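Laundry floor, Sturorine depot, November

Quick page of shots from the Tatent rollout, more to come Sunday. Up to 320 garments a shift used to go through by hand. Now the crew teaches the folding, then checks it. Sore wrists down, screen time up, mixed feelings all round. Still 39 of us on the rosta.

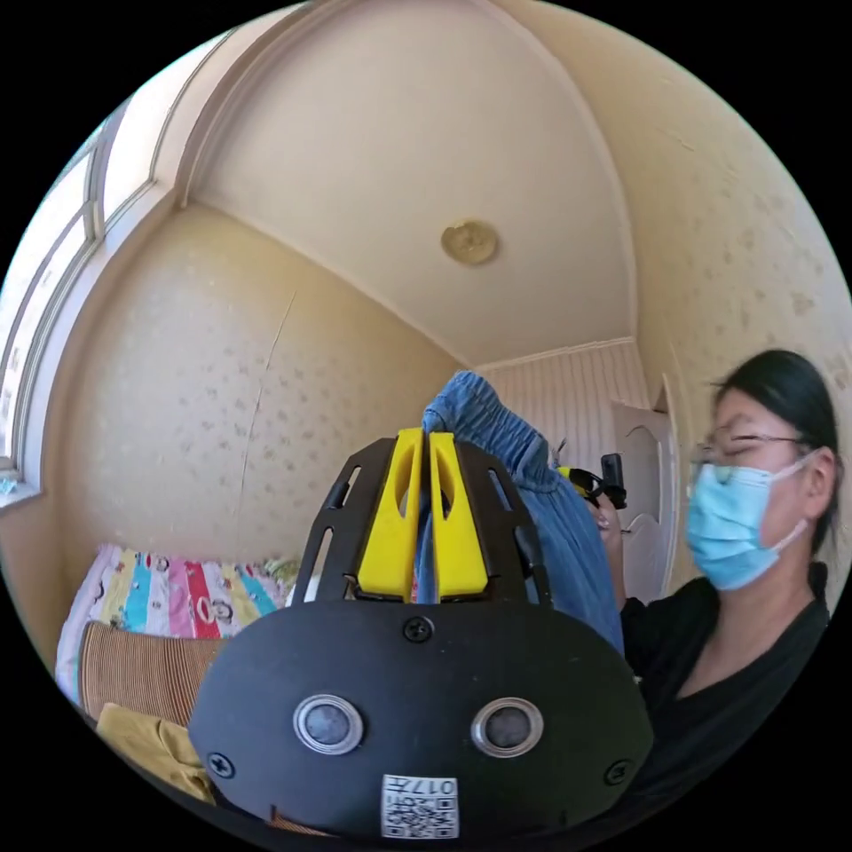 Who decides which garments go to the machines first?
The folding crew does, at the start of each shift, and the list goes up by the kettle.

Denim with an elastic waist, one gripper each side. Stretchy stuff is a pain, keeps its own shape. Mask on, glasses on, hair back.

Labour side: two new trainer jobs posted, same pay grade for now. Union wants that looked at and so do we. Will add teh Stomow pics when I get them.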